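Shared Headphones, Calculators and Desk Supplies
Frequently Asked Questions
Ernora Learning Center, Office of Equipment Loans
Last revised 2019-01-02

The office maintains 275 corded headphones, together with calculators and basic desk supplies, for use by enrolled students and staff. The answers on this page apply to both floors of the center.

Who may borrow headphones?

Any person holding a current center card may borrow one pair at a time. Visitors may use headphones inside the building if they leave a card or other identification at the loans desk.

How long may I keep them?

The standard loan period is four days. A loan may be renewed once, in person or by telephone, provided that no other borrower has requested the item. Requests for longer loans during the April examination period should be addressed to Ingvild Blomqvist, Loans Supervisor.

How should headphones be placed when I return them?

Please lay them on the white return table with the full length of the cord visible. Do not wrap the cord around the headband. Tight wrapping strains the wire where it enters the ear cup, and most of the pairs withdrawn from service last year had failed at that point.
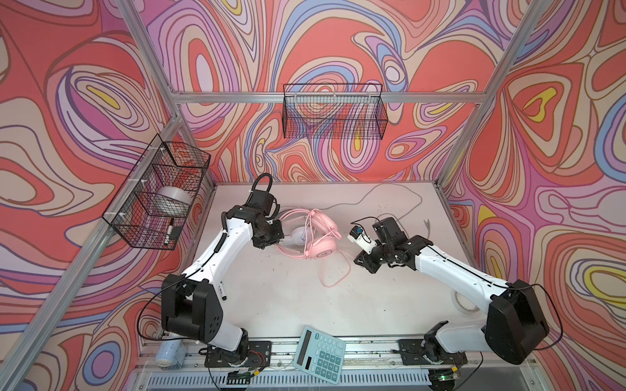
Pink headphones and a light blue calculator on the white table.

May I return more than one pair together?

Yes. Lay the pairs apart from each other and keep the cords from crossing where space allows. Each pair is checked in separately, and the borrower remains responsible for a pair until it has been checked in. Staff will separate tangled cords, but this delays the clearing of your record. 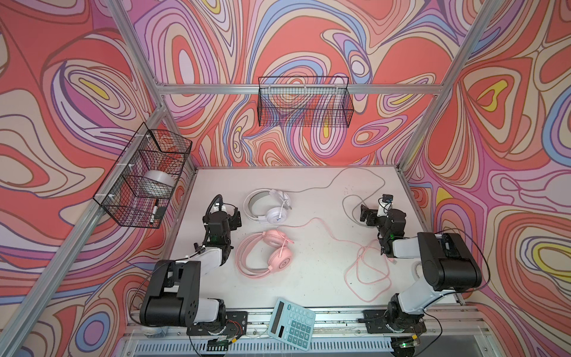
If you are returning headphones on behalf of another person, please give that person's name at the desk. A written note is not required.

Do the different colors mean anything?

No. Color does not indicate sound quality, size or loan category. Borrowers may state a preference, which will be met when stock permits.

Are the ear cushions cleaned between loans?

Cushions are wiped by staff after check-in. Borrowers are asked not to apply alcohol, household spray or scented wipes, all of which may crack the covering. Worn cushions should be reported to the desk and will be replaced without charge.

Where should I leave a calculator?

Calculators are returned to the same table. Place the calculator flat, with the keys facing up, and well back from the front edge. Please clear any stored values before returning it.

Where are the tape and markers kept?

Packing tape and a marker are kept in the black wire-mesh basket on the left side. Please put both back in that basket after use. The basket at the back is reserved for small items awaiting collection, such as adapters, and should not be used for supplies or personal belongings. 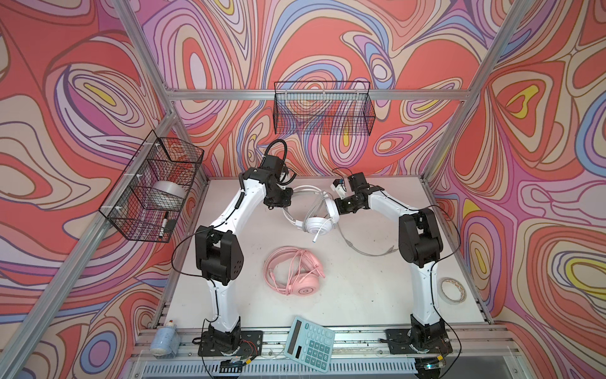
Left basket with packing tape and marker; back basket empty.

May I use the tape to repair a damaged cord?

No. A taped cord cannot be lent again. Report the damage to the desk, and the pair will be passed to Callum Gillies for inspection. Damage from ordinary use is not charged to the borrower.

What happens if an item is lost?

Notify the office as soon as possible. The record will be held open for one further loan period in case the item is found. After that time, the replacement cost is added to the borrower's account. Appeals may be made in writing to Kavinda Dewan, Student Accounts.

Whom should I contact with other questions?

The loans desk can be reached at extension 783 during building hours. Written inquiries may be left in Box 1817 in the main lobby.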